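Filed under: Robots / Teaching by hand
Posted by Jui-lin Lo — April

1/ ok quick thread on teaching a robot to pack a carton by hand. typing this between takes so forgive the spelling

2/ the task: pick up a thing, put it in the big cardboard box, let go. thats it. 200 good demos per object set before Gilles Aubert will train on any of it

3/ we used to do this by remote control at Graltley. leader arm, screen, a bit of lag. I got 41 usable demos on my best day and my shoulder hated me

4/ now its the hand-held gripper. you squeeze, the fingers close, the thing records what your hand did. way faster. also way easier to get sloppy

5/ sloppy = my first 70. I kept swooping in like a person grabbing a snack. arm can't follow that. Gilles binned the lot, fair enough

6/ what works for boxes — come in square, one finger each side, stop for a beat, THEN squeeze 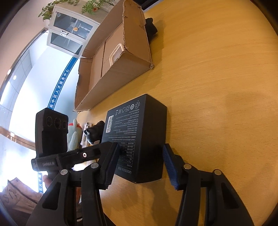

Fingers either side of the UGREEN box, carton behind it.

7/ that little stop matters more than I thought. without it the policy (Fusa, our small one) starts closing while its still moving and knocks the box over

8/ soft toys are the opposite. you can be pretty rude with a plush and it still goes in. so dont do all your plush demos in a row, you pick up bad habits and then take them to the hard boxes. ask me how I know

9/ also vary your start. left, right, high, low. I did 5 in a row from the same spot without noticing and had to redo them

10/ someone asked about failed grabs. we keep a few where you miss, back off and regrab. seperate folder. Gilles wants more of these, I want lunch

11/ and dont talk with your hands while holding it. I do this constantly. there is a demo in the set where the gripper just sort of waves

12/ remote control still wins for anything where you need to see what the arm can't reach. the hand tool will happily let you record a move no arm on earth can do

13/ next is bagged stuff. not looking forward to bagged stuff. back to it

Last updated 4:41 pm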